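Plernholm Community Kitchen, November planning meeting

Minutes typed up by me, Oratile, from my scribbles, so shout if I got you wrong!

Here: Themba Matlala, Sipho Naidoo, Arlo Hutchins, me. Eckhard Seidel came in at 6:40 with the keys. We started without him because Arlo had to leave early.

Last month's minutes: fine, apart from the shelving order, which came from Zullstead and I had put Sotelo. Fixed.

Money. Themba read out the balance, $2853. The new sink at Kerberg Street took $1269 of what we had in spring and we all agreed it was worth it (I still think the faucet is too short, and I'd like that written down, so I'm writing it down). Sipho wants to keep $2000 back for the winter and not touch it. Agreed.

Citrus evening. We have 18 people signed up and Arlo would like to stop there. Themba would go higher. We talked about this for far too long — it stays at 18, with a waiting list. Sipho is doing the marmalade part and I'm doing the slicing and serving part, whole fruit on a round plate and slices on a white tray, so people see both before they pick up a knife.

Table covering. Eckhard asked whether we're sticking with brown kraft paper and the blue tape squares. Yes please, said pretty much everybody.

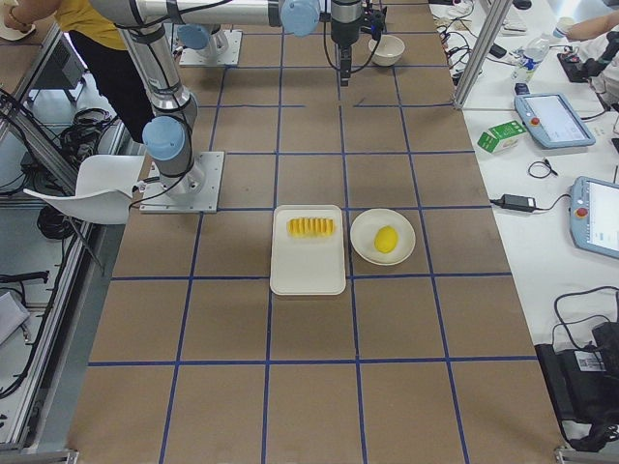 Arlo would like the tape lines to meet properly next time, and he has offered to do the taping himself, so that's him volunteered. Themba will get another roll of paper and ask Sotelo about the price of tape. I said I'd bring my own lemons and Sipho is bringing the sugar.

Other stuff: the back door sticks again. Eckhard will plane it. The label maker is still missing, please check your bags!

Next meeting same place, 6:30, and Themba is bringing soup.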